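Subject: Re: [hotetti-knit] Washing the cotton squares before joining?
Date: 20th March

Hello everyone,

On the washing question, which I have been meaning to get to all week:

> I have 31 squares done for the Clorkau blanket and I'm wondering
> whether to wash them all before I start joining, or join first and
> wash the whole thing at the end. The yarn is the Pesonen cotton in
> the undyed shade. My swatch shrank more in length than in width and
> now I'm nervous. Has anyone on the list done it both ways? Also, is
> 80 stitches too many to pick up along the long edge for the border?

I have done it both ways, and I would wash first every time now. My first blanket in that cotton was joined straight off the needles, and when it came out of the machine it had pulled in lengthwise just as your swatch did. That would have been fine if all my squares had been knitted at the same tension, but I had started them in November when I was knitting tightly, and by the end I had loosened up quite a bit. So the early ones and the late ones shrank by different amounts, and the seams puckered between them. It still keeps my knees warm, mind you, and the cat is very fond of it, but I fold it so the worst corner is underneath.

For the second one I put the squares through a warm wash in two mesh bags, dried them flat on towels, and then sorted them by size before I did anything else. I wound up with 21 that matched beautifully and a little pile that were a touch short. The short ones got an extra row of single crochet along one end and went around the outside, where the border hides everything. If you do this, please weave in your ends loosely first and leave a good tail -- I trimmed mine close and spent an evening with a tiny crochet hook, poking them all back in and saying things I won't repeat here.

About the border: 80 does sound like a lot to me for one edge, but it depends so much on how wide your squares are once they've been washed. What I do is pick up three stitches for every four rows along the sides, and one for one across the cast-on and bind-off edges. Try it on a single square and lay it down on the table for a while. If it ruffles you have too many, and if it cups you have too few. I know it's tiresome to rip out, but a ruffled border never settles down on its own, whatever the Bemia pattern says about blocking it.

One more thought, and then I'll let you get back to your needles. The Bemia pattern calls for 349 yards for each set of squares, and I ran short both times. The textured stitch eats up yarn. I'd buy an extra skein while the shop still has your dye lot, even in the undyed shade, as mine varied from quite a warm cream to something nearly white -- you only notice it in daylight, of course, after everything is sewn together!

Do let us know how you get on, and whether you tried the mattress stitch or the crochet join in the end. I go back and forth on that one myself.

Warmly, and happy knitting to all,
your long-winded friend on the list
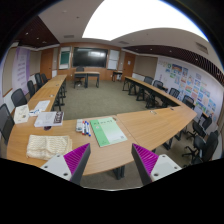 Cream knit with a wavy texture, folded on the table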